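How I Clear and Make a Messy Bed on Laundry Day

My bed is where clean laundry goes to wait. By the time I want to sleep there's a pile of clothes up there, the sheet is in a knot, and I've got maybe ten minutes of energy left. So this is the order I do it in now, and it works pretty well for me!

First, fold the clothes before you touch any bedding. I stack mine against the wall so the middle of the bed stays free (jeans on the bottom, or the whole thing slides). Then pull the sheet toward you and find a corner.

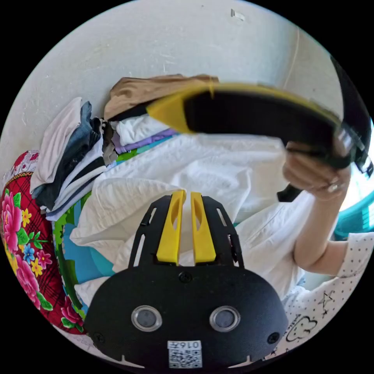
Page last changed: 02/03/2025

Don't worry about creases yet. Get the two far corners on first, the ones by the wall, then crawl backward and do the near ones. After that, run your forearm from the center out to each side. I used to iron my sheets, if you can believe it, but a good tug while they're still a little warm from the dryer gets you most of the way. I dry mine for 40 minutes and grab them right when it buzzes.

Next comes the quilt. A busy, colorful one is great for this, all cartoon clouds and green trees, and small wrinkles just vanish into the print. It's also easy to get straight: pick a line in the pattern and match it to the side of the mattress. Fold it in half the long way, lay the fold down the center of the bed, and flip the top half over.
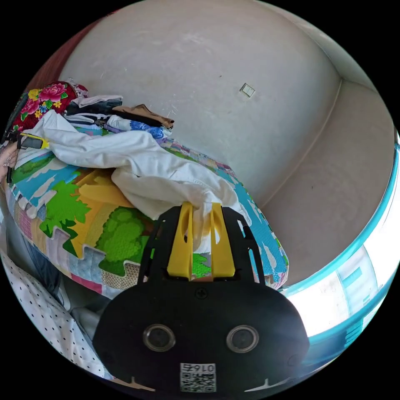 Parry wrote in to say that the fold-and-flip only works if the quilt is wider than the mattress, and that shaking it out from the foot end is faster on a narrow bed. Fair point! Mine hangs over plenty, so I'd never noticed.

Pillows go on last. Then carry the clothes to the dresser before you sit down, or they'll be on the chair until October.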